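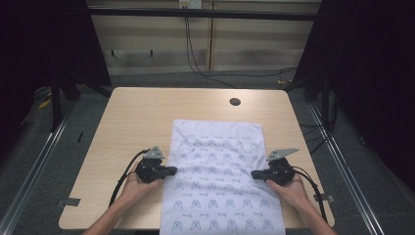

We left Siltow before six in the morning, because the wind was promised to turn south after lunch. Joar Öberg steered out and I made the coffee. Flat sea for 3 hours, then a short ugly chop the rest of the way.

Engine hours at departure: 3466. I write it here so I can find it again when the oil change is due.

Trudora came up slowly behind the low islands. The approach is well marked, but keep close to the green buoys. On the other side it becomes shallow very quickly and the chart is a bit optimistic.

The guest dock was half empty. In July you must come early, says the harbor office, but now we could choose our place. Water and electricity are included. The showers need coins and the machine for coins was broken, so ask in the office.

We walked up to the old lighthouse. Some 1000 steps, or it felt so in my sea boots. The view goes all the way to the mainland and you can see tomorrow's channel very clearly. I recommend it before you leave, also for the planning.

Dinner at Polák, on the street behind the fish market. Fried perch, potatoes, dill sauce. Good portions and not expensive. They close the kitchen early – we were the last ones to get food.

Gudrun Aasen joined us on the dock with her boat. She has been 2 nights in Prisier and says the holding there is poor, mostly weed over hard sand. She dragged the first night and moved to a mooring after that.

So we changed the plan. We skip Prisier and take the inner channel north, which is longer but has shelter from the south wind. There is one bridge that opens on request, you call on the radio and wait by the yellow posts.

Wind is still strong this evening and the lines are complaining. I put an extra spring on and now I go to sleep. Next post when we are through the bridge.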